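Lanedby open beta: worth the time or another cash shop in a helmet?
Forum index > Browser and Online Games > Strategy

mudkeep
So the Lanedby beta opened up this month and I keep seeing it called the browser strategy game that finally gets it right. I've heard that one before. The pitch from Dikent (the studio) is a new combat engine, a "living map," and no pay to win. I put in a couple of evenings and what I found was a town with a sawmill, a farm, a barracks and a timer on every single one of them. Is there a point where it turns into something else? I don't mind slow games. I mind games that are slow so they can sell me fast.

tollgate_5
It opens up when you join a league. The solo part is a tutorial and they should say so on the front page. Once you have neighbors, the river crossings matter and you start caring about who holds which one. I'm at town level 3 and I've already lost a bridge to a guy who waited until 4 in the morning to move.

mudkeep
Losing a bridge because I was asleep isn't what I'd call strategy. Every one of these games since I was in high school has worked that way.

barleyqueen
Tollgate, you said the same about Thampi when it came out, and Thampi was dead before the second season. I'm not trying to be mean, I was there too. I built those stupid lighthouses. What makes you think Dikent is going to keep the lights on any longer?

tollgate_5
Fair. I don't know that they will. I do think the map is better. Thampi had one good valley and everybody fought over it until they got bored.

oxcart
Has anyone looked at what "no pay to win" means in their terms? I read it. They don't sell troops. They sell "steward hours," and a steward queues your buildings while you're offline. So they sell time, and time is troops. 214 steward hours for the top bundle. I'd like someone to explain to me how a person with 214 hours of automatic building doesn't beat a person without.

pelltown
Because there's a cap. You can only spend 5 a day. It's in the same terms you read.

oxcart
Five a day, every day, all season. I can multiply. A cap just means the advantage comes in monthly instead of all at once.

pelltown
And you get one free daily for logging in, so the gap is smaller than you're making it. I've been in a league with two people who buy them and they're not even our strongest. The strongest guy in our league is just good at scouting.

oxcart
You know they buy them because they told you. You don't know about the ones who didn't tell you.

barleyqueen
Can we talk about the controls? My bigger problem is that the whole thing is keyboard driven. I play these with a mouse and a cup of coffee. Selecting a garrison is a number key, splitting it is another key, and if you want to send half you have to hold one and tap another. I gave up in the first siege.

mudkeep
Same complaint. There's supposed to be a mouse mode, but it doesn't let you set march order, and march order decides most of the fights as far as I can tell.

gridwalker
I'm on the other side of this one. Keys are the only thing about Lanedby I like without reservations. I've played with it at my desk and away from it and once your hands know the layout you can run three garrisons without looking down.
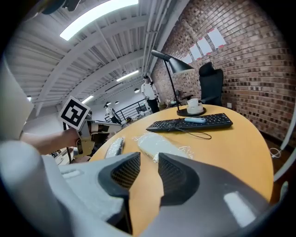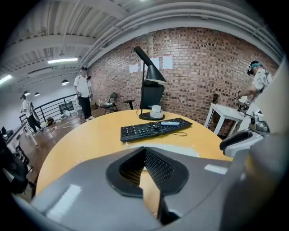
The default layout is bad, I'll give you that. Whoever picked it put scout and retreat next to each other, and I've pulled back a whole column when I only wanted to look over a hill. You can remap all of it under Settings, then Input, then Advanced, and I'd do that before your first real fight. What I wouldn't do is try it on a tablet. A plain black keyboard like that one is plenty, you don't need a special one with extra macro keys, and I'd be suspicious of anybody who tells you that you do. Put your garrisons on the number row, put scout far away from everything, and leave retreat where you have to reach for it. It took me about 3 evenings to stop making mistakes.

barleyqueen
Three evenings to relearn typing so I can lose a bridge at 4 in the morning. You're not selling it.

gridwalker
Not trying to sell it. I think the economy is dull and the chat window is terrible. I just don't think the controls are the problem.

oxcart
Does remapping survive a browser restart? Mine went back to default.

gridwalker
It saves to the account if you hit Apply and then close the panel with the X. If you press Escape it throws out your changes. Yes, that's a dumb way to do it. I reported it and got the form reply.

nightferry
Jumping in because I came from the Nakeson games and people keep saying Lanedby runs on the same engine. Dikent says it's all new. The fog on the hills looks identical to me and the units get stuck at fords in exactly the same way. If it's new, they rebuilt the old bugs by hand.

pelltown
Lots of games have units getting stuck at fords. That doesn't prove anything.

nightferry
Stuck facing north, every time, until you cancel twice? I've seen that in one other place.

tollgate_5
Okay, that one is weird. I've had to cancel twice too.

mudkeep
So to sum up where my own thread has gone: new engine maybe, no pay to win depending on how you do the math, and great controls if you redo them yourself. How full is the server at least? The population number on the login page said 98 percent, and I rode past empty towns for an hour.

pelltown
The 98 counts registered towns, I think. Abandoned ones stay on the map until the end of the season.

oxcart
Of course they do.

tollgate_5
Our league has space if anybody wants to judge it from the inside. East bank, by the salt road. We don't require stewards and we don't yell at people for sleeping.

barleyqueen
I'll give it until the season reset in December. If I can set march order with a mouse by then, I'll come hold your bridge.

mudkeep
I'll join for a week. If I see one popup about a bundle while I'm being attacked, I'm gone.

pelltown
You'll see one. It's on the siege screen, bottom right. You can turn it off in the same menu as the keys.

mudkeep
On the siege screen. Great.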